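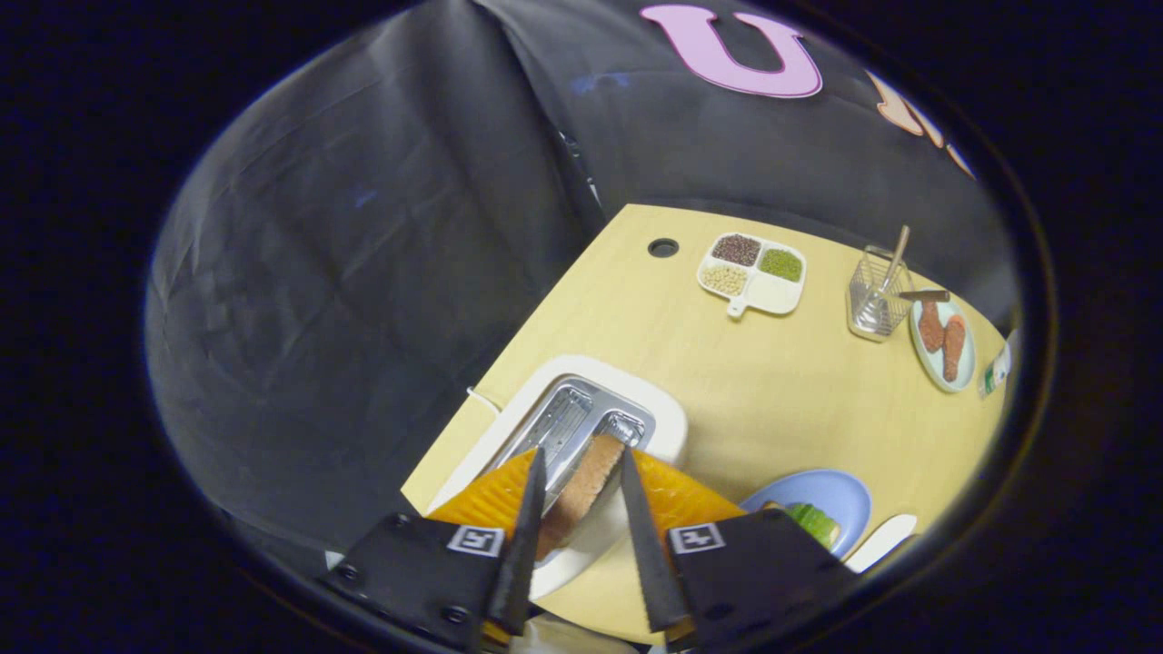

Fig. 1. Hand-held gripper with a slice of bread at the toaster, view from the tool's own camera.

Notes for session 4: reading a demonstration
Visit to the Pronmont open day

Please go over these before the discussion. They are my notes from the visit, tidied up a little, and you are free to disagree with them. Several of you already did on the bus.

1. What we were shown

The Pronmont people ran two stations. The first was data collection: a person holds the gripper, does a kitchen task by hand, and the camera on the tool records it. The second was an arm running a policy trained on those recordings. The handout they gave us puts both under the heading "Autonomous breakfast." Keep them apart in your write-ups. Fig. 1 belongs to the first station. The fingers are on a hand-held tool, so the skill in it is a human skill, and it tells you nothing yet about what the arm can do.

2. The numbers on the poster

Demonstrations recorded: 4,000
Used for training after filtering: 1,560
Success rate on the toast task: 86 percent

Edvin Boström, who presented, was friendly and answered most of what we asked. He could not say what counted as a success. Bread in the slot? Bread in the slot with the lever down? Bread in the slot after a second try? Those are three different experiments. He did say the rate came from 51 trials, all on the same toaster. Work out for yourselves how wide the interval is on that. Also ask what was wrong with the recordings they threw out, which is most of them.

3. Things to look for in the figure

The square tags on the fingers. Find out what tags of this kind are normally used for, and whether the arm at the second station would need them too.

The orange pads. Soft and ridged, so forgiving. How much of a good grasp is the policy and how much is the rubber or whatever it is? Toon Van Damme asked this and got "a bit of both."

The table. There are beans in a divided tray, plates with food on them and a utensil holder, all on the same tabletop as the toaster. A fair amount of clutter, I grant them that. But clutter only tests anything if it moves between trials. I asked whether it did and was told "usually."

The backdrop. Black cloth behind the toaster. Your kitchen does not have this.

4. What I would have liked to see

A different toaster. A bagel. Someone from the audience putting the bread down instead of the presenter. The failed runs on video, which we were promised by email and which I have not received.

5. For next time

Write one page comparing the Pronmont claim with the Skoryk paper in your reader. Skoryk reports a lower rate on a harder setup, and I want you to argue which result you would trust if you had to buy one of the two systems. Quote the exact wording of each claim. Do not use the word "autonomous" unless you define it first.

Pages go in the tray outside my office or by email, either is fine.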